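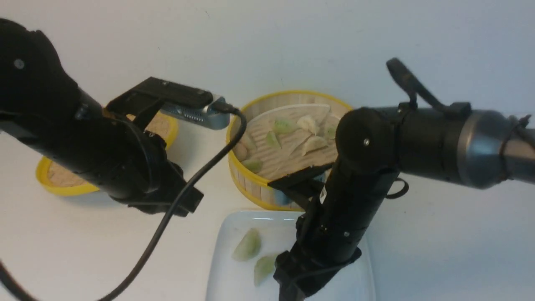
Figure 4. Dumpling transfer between the bamboo steamer and the plate, with the right gripper over the plate.

5.2 How much of the Kalach result survives a second look

The headline number for Kalach on the Akham tabletop suite is that it finished 96 of 117 trials. We produced that number ourselves, in the first round of this study, and we no longer think it should be quoted without the rest of this section attached. The trials were run as planned, the policy was frozen before the first one, and the logs are complete. Our trouble is with what the word "finished" was allowed to mean.

Success in the first round was decided by Zestolik, a learned scorer that reads the head camera and both wrist cameras over the last stretch of a trial and returns yes or no. It was adopted because scoring by hand is slow and because earlier work with the suite used it, so a different scorer would have made our numbers hard to compare. We checked it at the time against a small set of hand labels, found good agreement, and moved on. Looking back, that set was made mostly of easy cases: the piece was plainly in the target area or the arms had plainly stopped short of it. A scorer can do very well on such a set and still be wrong wherever two policies differ.

For the second round, Bo-ram Hyun went through the recordings of all 117 trials without seeing the Zestolik output or the policy's own end-of-task signal. The written rule was short. A dumpling counts as transferred if it leaves the source, comes to rest inside the rim of the target, and keeps its wrapper closed. A slice counts if it is lifted clear of the plate as one piece and released at the goal. Anything the rater could not decide from three views was counted as a failure. We know this last choice is harsh, and we come back to it below.

Under this rule, eleven of the 96 successes became failures, and none of the failures became successes. That leaves 85 of 117, or 73 percent, where the first round gave 82 percent. A drop of nine points will not sink the method. What worries us more is that the errors all ran in the same direction. If the scorer were simply noisy, we would expect at least a few trials to be rescued on review.

Seven of the eleven reversals came from dumpling transfer. In most of them the piece did reach the plate, but the gripper had closed across the seam and the wrapper was open by the time it got there. Zestolik was trained on position labels, and position is what it checks. Whether this counts as an error depends on what one thinks the task is. We would only note that the text instruction given to the policy asks for the dumplings to be moved "without damage," and that the first-round number was reported under that instruction. A result that drops half of its own instruction at scoring time is a weaker result than it looks.

The other four came from slice pickup. We had expected this to be the easier task of the two, as it uses a single arm, needs no reaching over a steamer rim, and has a flat plate under every grasp. It also has fewer demonstrations behind it. The full training set holds 1042 demonstrations, and 326 of them are dumpling transfer, the largest share of any task in the suite. We had put the weaker slice results down to that gap in training data and had drafted a paragraph saying so. The wrist recordings make us less sure.
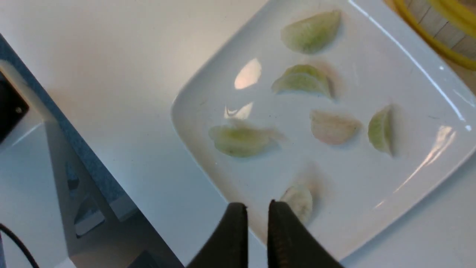
A thin pale slice on a white plate gives a wrist camera very little to work with. The strongest edges in the view often belong to something else, such as the plate rim or the glare on its glossy surface, and a highlight can be about as bright and as large as a piece of food. Slices that overlap, or whose thin outer layer has begun to separate, add a second contour that may or may not be a second object. Our rater sometimes had to step back and forth through a recording to decide whether one piece or two had been picked up, and she had the other camera views to help. It would be odd if a scorer working from short clips had no trouble there. It would be just as odd to blame every failed grasp on the number of demonstrations when the input is this thin.

We can't separate the two explanations with the data we have. Doing so would take a run in which the plate is swapped for a matte one and nothing else is touched, and a second run in which the slice demonstrations are brought up to the dumpling count with the plate left alone. Neither was part of the plan. We list both as open and ask readers not to take the per-task ordering in the main results table as evidence about data scale.

5.3 Comparison with the Lu baseline

The claim that Kalach beats the Lu baseline should be treated with similar care. Lu is the simpler policy. It has no separate module for coordinating the arms, and it plans each arm's motion from the same shared encoding. On first-round scores it trails Kalach clearly, and we were ready to credit the coordination module with the difference.

Two things stand in the way of that reading. The first is that Lu tends to stop early. When it has placed a dumpling near the rim it often holds still until the time limit, and Zestolik, which wants to see the arm retreat before it says yes, scores a fair number of those holds as failures. Under the written rule they are successes, as long as the piece is at rest and closed. Kalach always retreats. It was trained with a retreat segment at the end of every demonstration, a choice we made for the safety of the hardware and which has nothing to do with coordination. Part of the gap between the policies is therefore a gap in how they behave after the work is over.

The second is that the steamer task barely tests coordination as we set it up. Both arms share the workspace, and they do have to stay out of each other's way, but one arm alone can complete a transfer in most of the starting layouts. We had assumed that two arms in motion meant two arms needed. When we froze the left arm in its rest pose and ran Kalach again on a handful of layouts, it went on transferring dumplings. We did not run enough of these to quote a rate, and the layouts were picked by hand, so this is a hint and should be read as one. Still, a module that is said to explain an improvement should be hard to do without, and on this hint it is not.

We have kept the comparison in the paper with the hand-scored outcomes next to the automatic ones. Kalach remains ahead of Lu under both. The distance between them shrinks under hand scoring, and we would not bet on its size holding up in another lab with other plates.

5.4 Objections to our own review

The review has weaknesses too. There was one rater. She knew the project well and had run many of the trials in February, months before scoring them, so she may have remembered some. We did not measure agreement with a second person, and the claim that a wrapper is "closed" leaves room for taste, especially where the gripper fingers hide the seam until release. Someone more lenient might have given back two or three of the eleven.

The rule that undecidable cases count as failures also pushes the number down. It was applied in two of the reversed trials, both of them slices. Dropping those two from the count altogether, which some readers may prefer, gives 85 of 115 and changes the rate by a single point. Counting them as successes gives 87 of 117. None of these choices brings back the original figure.

Finally, all of the trials were run on one table, with one pair of arms and one arrangement of lights. The position of the wrist cameras was never varied, and neither was the routing of their cables, which can cross the head camera's view of the very objects being scored. We had treated this as a cosmetic matter. After the review we searched the automatic failures for trials in which a cable hid the target during the closing stretch, and found a few, all of them failures by hand as well. So the cables did not move our totals, though they might easily have done so, and we had no check in place that would have caught it.

The recordings, the written rule and both sets of labels are released together. We suggest that later work with the Akham suite report hand labels for at least the trials that end near a rim, and give the Zestolik score as a separate column.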